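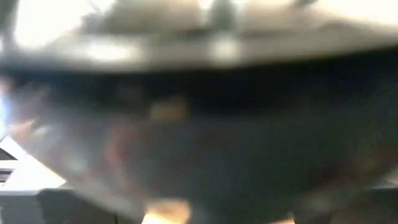

4.2 Replacing the door seal

The Skener 653 countertop oven is supplied with a one-piece silicone door seal held in place by hooks. Replace the seal if it is torn, has hardened, or no longer lies flat along the bottom edge of the door opening. Use only seals made by Bellamura for this model. Seals for the earlier Dukville series are shorter and will pull out of the corners.

CAUTION: Unplug the oven and let it cool completely before starting. Turning the control knob to OFF does not disconnect the power.

1. Open the door fully and remove the racks and drip tray.

2. Find the hook at the upper left corner of the seal. Pull it toward the center of the opening until it comes out of its hole. Repeat for the other corners. Do not use a knife or screwdriver.

3. Wipe the seal channel with a damp cloth and mild dish soap. Dried grease in the channel will hold the new seal away from the metal. Do not spray oven cleaner into the channel.

4. Dry the channel and leave the door open for 10 minutes.

5. Hold the new seal with the lip facing outward and the molded joint at the bottom. Insert the two upper hooks first, then the two lower hooks.

6. Press the seal into the channel by hand, working from each corner toward the middle of the side. Do not stretch it.

7. Close the door. The gap between the door and the control panel should be the same along its full height. If it is wider at the top, an upper hook is not fully seated. Go back to step 5.

8. Refit the drip tray and racks and plug in the oven.

9. Run the oven empty at the BAKE setting for 20 minutes with a window open. A slight smell is normal during the first use of a new seal.

NOTE: Steam may escape from the top of the door during the first 3 uses. If it continues after that, see section 4.3, Adjusting the door hinges.

NOTE: The seal is not dishwasher safe. To order a replacement, give your dealer the model number printed on the rating plate behind the drip tray.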